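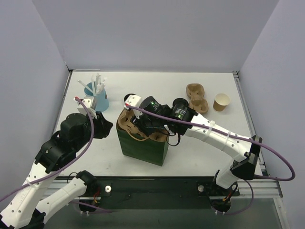 Novodora to End Single-Use Cups and Plastic Bags at All Dumlow Locations

DUMLOW – Novodora, the regional operator of cafes and neighborhood grocery counters, announced today that it will stop offering single-use cups and plastic carryout bags at every Dumlow location beginning in September. Customers will be able to borrow a reusable cup for a deposit of $2, refunded in full when the cup is returned to any participating counter.

The decision follows a trial at the company's Harahap Street cafe, where 1,261 customers signed up to borrow cups. Of those, 940 chose to remain in the program after the trial closed.

"Our customers told us they wanted a simple system that did not slow down the morning line," said Defne Gezer, chief executive of Novodora. "We have kept the deposit low, and a cup borrowed at one counter may be handed back at another."

Washing and delivery will be managed by Skovier, a commercial dishwashing service. Cups will be collected each evening after 8 p.m. and brought back before opening.
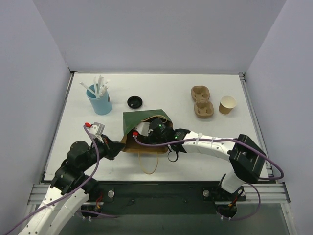 Paper bags will remain available at the grocery counters for a small charge. Shoppers who bring their own bags will pay nothing, and Novodora will give a free cotton tote to the first 500 members who register for the cup program at a Dumlow counter.

"Staff training is already under way, and each counter will have a marked return shelf near the door," said Ikhsan Nair, director of store operations. "Customers who prefer to bring a cup from home are welcome to do so, provided it is clean and fits under the machine."

Deposits may be paid in cash or by card. Lost cups will not be billed beyond the deposit. Independent cafes in Dumlow that wish to join the program may apply through Novodora's partnerships office, led by Maysoun Smadi.

Media contact: Imani Were, Novodora Communications

Recent News
Novodora Names Mio Oshima Head of Purchasing
Harahap Street Cafe Extends Evening Hours
Skovier and Novodora Sign Service Agreement
Dumlow Grocery Counters Add Local Bread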